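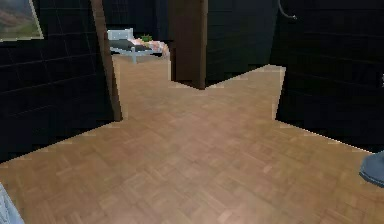

Reading the Ground at Gadosside

Course setting for a forest sprint

The Gadosside map covers a strip of mixed forest and old quarry on the east bank of the Ulach. It was redrawn last winter at a scale of 1:4000 with a contour interval of 2.5 meters, and the first races on the new version were held on 22nd April. The short course had 118 starters. The long course was smaller and slower, mostly on account of the quarry.

Sprint mapping in forest is a compromise. The symbol set was designed for streets, walls and stairways, where a runner needs to know whether a feature may be crossed. In the quarry the same question comes up at every rock face. The mappers settled on a fixed rule: any face over two meters is drawn with the impassable cliff symbol, and crossing it means disqualification. Lower faces are drawn with the thin line. Several of the lower ones are harder to climb than the map suggests, particularly on the north side, where the rock is undercut.

The planner placed the third control of the long course at the foot of one of these faces. The straight line from the second control is 310 meters. The route around by the track is 100 meters longer, with 15 meters less climb. Split times favored the track by nine seconds among the leading group. Farther down the results the gap widened, and most runners who went straight lost time in the last part of the leg, where the boulders are close together and a compass bearing is hard to hold.

The Tamiru spur, which takes up the middle of the map, is simpler. The forest is open beech with little undergrowth, and the contours do most of the work. Controls here were set on small reentrants, all one contour deep. A runner who counts contours from the track will find them. A runner who drops too early ends up in the next reentrant down, which looks much the same and had a control from the short course in it. Control codes should be checked before punching, and seven runners on the long course did not do so.

Timing was by Prokik units in contactless mode. Range was set to the shorter of the two options after trials in which cards registered from the far side of a wall. One unit at the road crossing failed before the start and was swapped.

The July race will use the western half of the map and a new finish by the river. Bracken is the main concern. It was ankle high in spring and will be over a meter by then, and the area below the spur is being rechecked for runnability before the final print.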